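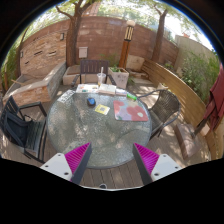
One of the table attendants at Grønli said she had stopped thinking of clearing as her job by the second month. Her job, as she put it, was getting a table ready for the machine to clear. She did not mean it as a complaint. She was paid the same and her wrists hurt less. But she wanted it written down that the work had changed before the job title did.

Week 6. Automation in service work: the outdoor tables at Grønli

Read the Perkthorpe chapter first if you missed last week. We come back to it at the end.

Background

Grønli is a garden cafe and day studio. Guests rent a table, order drinks, and paint or write for as long as they like. The owner, Gadivier, runs other sites, but this is the one where table clearing was handed partly to robots. Before the change, attendants cleared and reset every table by hand. Under the new system a robot takes the routine pickups and an attendant handles whatever it flags.

In the first month the site logged 1845 pickups. Of these, 196 were flagged for a person. In 113 of the flagged cases the question was whether the item belonged to the guest or to the house. The rest were mostly grip problems.

The sorting problem

A patio table in use is harder than a warehouse bin. A paint palette, an open book, a cup with a straw and a placemat can all be on the same sheet of glass, and each one calls for a different decision. The cup may be finished or half full. The book stays where it is. The placemat belongs to the house at Grønli, but guests bring their own mats too. Textured glass and leaf shadow add trouble for the vision software, though the attendants we interviewed rated that as minor next to the ownership question.

An experienced attendant settles ownership without noticing. She saw the guest arrive, or she knows what the house stocks, or she asks. The robot has none of this unless someone enters it.

What changed for the attendants

Lifting and carrying went down. Walking stayed the same, because flagged tables are spread over the whole yard. Talking to guests went up at first and then dropped. Several attendants said they now arrive at a table only when something is wrong, and that guests have picked up on it.

Training got shorter. New hires learn the flag screen in 2 shifts. They do not learn the old table routine at all, so on days when the system is down the older staff carry the work. Gadivier did not plan for this. It shows up nowhere in the cost figures.

Tips are pooled and did not move much. Hours are a different matter - two evening shifts were merged in February, and people who had relied on the late one had to rearrange child care or leave.

Compare with Perkthorpe

At Perkthorpe the staff wrote the flag rules themselves before anything was installed. At Grønli the rules came with the system, and staff could send in corrections through Sorolbridge, the contractor. Corrections took weeks. Keep in mind that Perkthorpe is indoors and has half the tables, so the comparison is loose.

For discussion section

Bring a list of the decisions made in clearing one table at a place where you have worked or eaten. Mark the ones that depend on having seen the guest earlier. We will use the lists to talk about tacit knowledge and who gets paid for it.

Short response due before section, one page, no outside sources needed.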